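Asunto: Re: [pinzas-usuarios] El dedo derecho se queda cerrado después de una parada
De: Pieter Rampersad
Fecha: 26 ago 2025

Hola a todos:

Gracias por las respuestas. Cito primero lo que escribió Kemppainen, para no perder el hilo:

> En nuestra pinza el fallo apareció después de unos 3,658 ciclos.
> El dedo derecho no abre del todo y el programa no da ningún error.
> ¿Alguien ha mirado el tornillo del pivote exterior?

Lo he mirado. En Civham tenemos el mismo síntoma desde marzo, pero más temprano: la primera vez fue en el ciclo 1,301. El registro de Pulora dice "abierto" y el dedo está todavía a 4 mm de su posición. Con piezas redondas es peligroso, porque el operador cree que la pinza ha soltado la pieza y acerca la mano.

Trabajamos sobre una mesa con un recipiente naranja, y dentro ponemos los objetos redondeados.
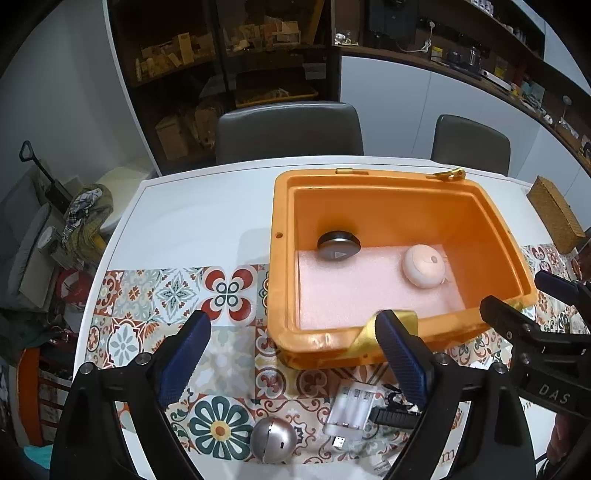 ¿Qué se debe hacer primero cuando el dedo no abre y el registro dice que sí?

Cortar la alimentación y esperar 20 segundos antes de tocar los dedos. Reiniciar solamente el programa no sirve, pues el motor conserva la fuerza y puede moverse de golpe.

En mi caso el tornillo estaba un poco flojo. Lo apreté y el fallo volvió al día siguiente, así que pienso que hay también un problema en el sensor de posición. ¿Alguno de ustedes lo ha cambiado? No encuentro en el manual si hay que calibrar de nuevo los dos dedos o solo el derecho.

Perdonen si algún término técnico no es el correcto.

Un saludo,
Pieter Rampersad
Civham, taller de Prarnville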